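Supplements deserve a plain conversation
Audrey-Anne Ross
March 9, 2024

Many people who take vitamins daily do so on the word of a friend or relative. In a Chisholm clinic survey last August, 134 of 185 patients said they used at least one supplement. Only three had mentioned it to their doctor before being asked.
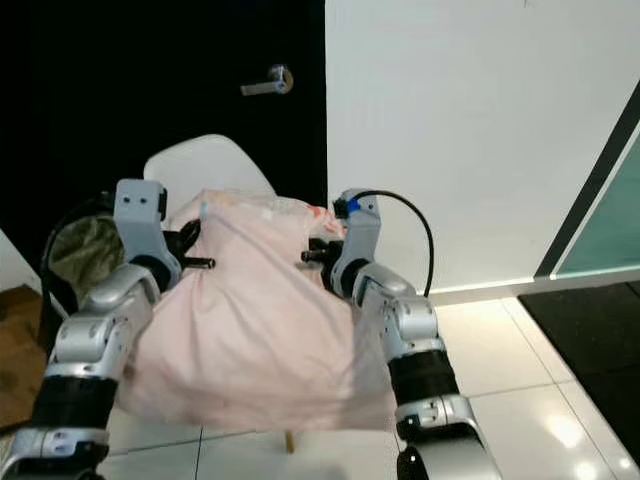
A pale pink pillow above a white chair.

The clinic's position is that such silence carries risk. Large doses of some vitamins upset the stomach, and certain herbal products interfere with prescribed medicines. Patients are often reluctant to raise the matter for fear of being scolded, and practitioners have earned some of that reluctance. 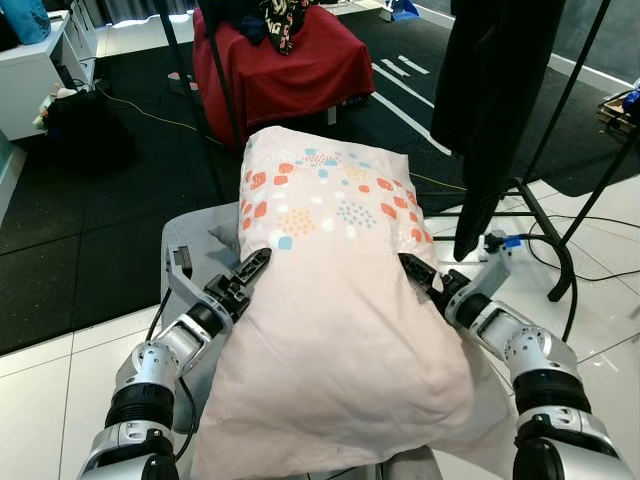
A better practice would be to ask every adult the same question at every visit, in a neutral tone, and to record the answer. My colleague Paavo Lappalainen has argued that this would lengthen appointments already too short. His concern is fair, but a written form completed on arrival would answer most of it.

Personal stories of recovery should be heard with respect. They remain a poor guide to dosage, and labels should say so in type an older reader can make out. The provincial review now under way ought to begin there.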